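Mekow Patchwork Lap Frame

£209 including UK delivery
In stock — usually posted within 14 days
Made to order in the Stillenden workshop

Hello, and welcome to the page for the thing I get asked about more than anything else in the shop! This is my floor-standing quilting frame for people who quilt by hand and haven't got a spare room to do it in. I quilted on my knees for years with a wooden hoop and a cushion, and my neck has never quite forgiven me, so when I started making frames I wanted one that would hold a decent stretch of quilt at a sensible height and then go away behind the sofa when visitors came.

It's white plastic pipe with push-fit corners. No glue, no screws, no tools. You push the legs into the corners, push the rails in, lay your quilt sandwich over the top and snap the clamps down over the fabric. The clamps are half-round lengths of the same sort of plastic and they grip all along the rail, so you don't get the ring marks a hoop leaves behind.
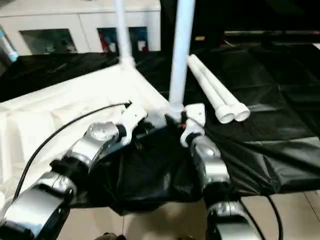
The first one takes a bit of patience to put together, mostly because new corners are stiff. Twist as you push and they'll go. I do the two end pieces first, stand them up, then join them with the long rails (if you've got a second pair of hands in the house, borrow them for that bit). After a few goes you'll do it without thinking, and it comes apart even quicker.

I get asked about tension a lot. Snap the clamps on, then roll each one slightly outwards until the quilt feels firm but still has some give. Drum-tight is for embroidery — you need enough slack to rock the needle. When you finish for the evening, roll them back a touch and let the fabric rest. And please do tack your layers first! The frame will hold them still but it can't put right a wrinkle in the backing.

What you get:
Four legs, four rails, all the corners
Four snap clamps
A calico storage bag with a drawstring
A printed sheet of instructions

Not included: fabric, wadding, thread. I sell the Rivadeneyra cotton quilting thread separately, in 1,000 metre and 3,000 metre cones. Get the smaller one unless you're doing a king size, it lasts for ages.

Will it take a big quilt?
Yes, you just work on one area at a time and move it along. Start in the middle and go outwards. Prop the extra weight on a chair so it isn't dragging.

Can I use it at a table?
You can. Leave the legs off and use the rails as a flat frame.

Do you do spare clamps?
I do, and they fit the older Broltel frame as well, if you've still got one of those. Keep them off the radiator, they go soft and lose their grip.

The price was last changed on 23/02/2025 and I'm hoping to hold it there until September. Orders going outside the UK are charged postage separately, so drop me a message before you buy and I'll work it out for you.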